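**폴리에스터 유니폼 이염(염료 이행) 관련 질문입니다**

**drultari_fc** · 2023년 7월

동호회 유니폼을 관리하고 있습니다. 적색 바탕에 백색 배색이 들어간 폴리에스터 100% 원단이고, 세탁을 반복하면 백색 부분이 분홍으로 변합니다. 조건은 다음과 같습니다.

- 드럼세탁기, 40도, 표준 코스
- 액체 중성세제, 유연제 사용
- 탈수 1,104rpm(기기 표시값)
- 세탁 종료 후 기기 안에 2시간 정도 방치하는 경우가 많음

첫 세탁에서는 이상이 없었습니다. 수온을 30도로 낮추면 해결되는 문제인지, 원단 자체의 불량인지 판단 기준이 궁금합니다.

---

**Tunder**

수온보다 방치 시간을 먼저 의심하십시오. 폴리에스터는 분산염료로 염색하고, 고착되지 않은 염료가 표면에 남아 있으면 젖은 상태로 접촉한 백색부에 옮겨 갑니다. 탈수 후 압착된 상태로 두는 것이 최악의 조건입니다.

유연제도 빼십시오. 양이온 계면활성제가 섬유 표면에 막을 만들고, 일부 제품은 표면 염료의 이동을 돕습니다. 흡습속건 가공도 같이 죽습니다.

---

**Pisside**

> 수온보다 방치 시간을 먼저 의심하십시오.

동의하기 어렵습니다. 첫 세탁에서 이상이 없었다면 표면 잔류 염료만으로는 설명이 안 됩니다. 잔류 염료는 첫 회에 가장 많이 빠집니다. 저는 건조 공정의 열을 의심합니다. 분산염료는 열을 받으면 섬유 내부에서 표면으로 다시 나옵니다(열 이행). 건조기를 쓰시는지부터 밝혀 주십시오.

---

**drultari_fc**

건조기 사용합니다. 표준 코스이고 온도는 표시되지 않습니다. 우천 시에만 돌립니다. 분홍색이 심한 것은 백색 밴드 쪽이고, 가는 파이핑은 상대적으로 양호합니다.

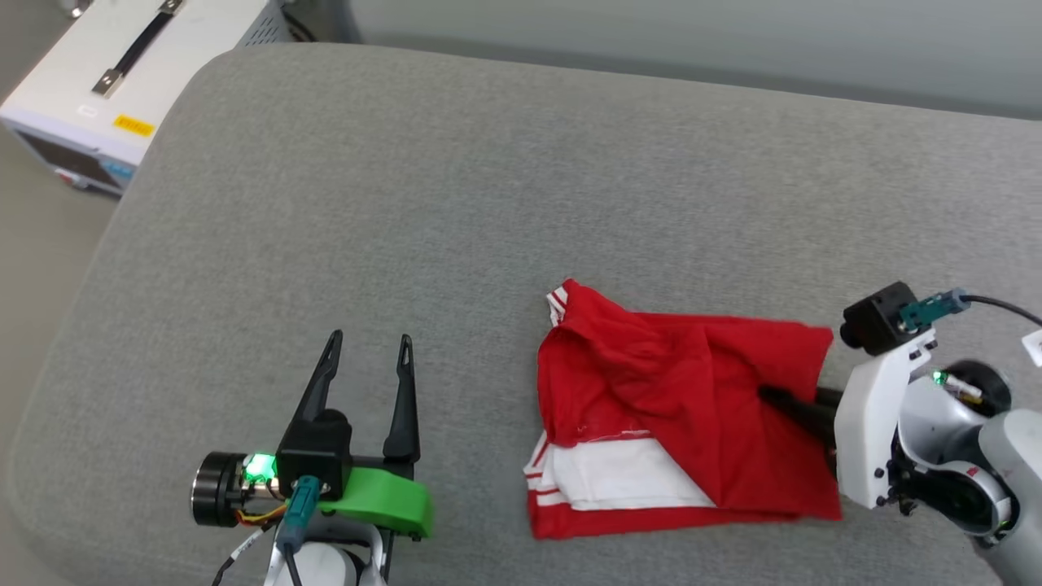

유니폼은 Ó Súilleabháin이라는 소규모 업체에서 주문했고, 케어라벨에는 40도 이하, 표백 불가, 건조기 기호는 없습니다. 금지 표시도 없고 허용 표시도 없습니다. 업체에 문의하니 담당자 Gráinne Keane 씨가 "승화 전사가 아니라 침염 원단에 백색 원단을 봉제한 것"이라고 회신했습니다.

---

**Tunder**

침염이면 환원세정 공정을 제대로 했는지가 관건입니다. 염색 후 환원세정이 부족하면 표면 염료가 한 번에 다 빠지지 않고 몇 회에 걸쳐 나옵니다. 첫 회에 이상이 없었다는 점과 모순되지 않습니다. 첫 세탁 때는 바로 꺼내서 널었을 가능성도 있고요.

Pisside 님이 말한 열 이행은 염색 후 열처리에서 주로 문제되는 온도대입니다. 200도 가까운 열고정 공정이라면 모를까, 가정용 건조기에서 주원인이라고 보기는 무리입니다.

---

**Pisside**

가정용 건조기 1회로 눈에 띄는 이행이 생긴다고는 하지 않았습니다. 표면에 유연제 피막이 있으면 더 낮은 온도에서도 염료가 그쪽으로 녹아 나옵니다. 유연제와 건조기를 같이 쓰는 조건을 봐야 합니다. 변수를 분리하지 않고 방치 시간이라고 단정하는 쪽이 무리입니다.

시험 방법을 제안합니다. 같은 로트 유니폼 2벌을 준비해서

1. A: 유연제 없음, 종료 즉시 꺼내 자연건조
2. B: 유연제 없음, 종료 즉시 꺼내 건조기

둘 다 안감 쪽 백색부에 면 백포를 시침해 두십시오. 폴리에스터 백포도 같이 대는 편이 좋습니다. 분산염료는 면보다 폴리에스터에 잘 오염됩니다.

---

**섬유과졸업생**

백포는 다섬교직포를 쓰시면 됩니다. 시험용품 파는 곳에서 소량으로 구할 수 있습니다. 판정은 오염용 그레이스케일로 하고, 주광에서 보십시오. 형광등 아래에서는 연분홍 차이가 잘 안 보입니다.

그리고 두 분 조건에 방치군이 빠져 있습니다. C를 추가해야 Tunder 님 주장도 검증됩니다.

---

**Tunder**

C 추가에 찬성합니다. 방치 시간은 평소와 같게 두면 됩니다.

이미 물든 백색부는 산소계 표백제로는 거의 안 빠집니다. 라벨이 표백 불가이니 시도하더라도 안 보이는 시접에서 먼저 확인하십시오. 염소계는 쓰지 마십시오. 폴리우레탄이 섞인 밴드라면 황변합니다.

---

**drultari_fc**

밴드 혼용률은 라벨에 따로 없습니다. 업체에 다시 문의하겠습니다. 여분 유니폼이 같은 로트인지도 확인이 필요합니다. 당분간 유연제는 중단하고 30도, 약탈수로 돌립니다. A, B, C 시험은 9월에 새 로트가 들어오면 미사용품으로 진행하겠습니다.

---

**Pisside**

새 로트면 염색 조건이 다를 수 있습니다. 기존 로트 미사용품이 남아 있다면 그쪽을 우선하십시오.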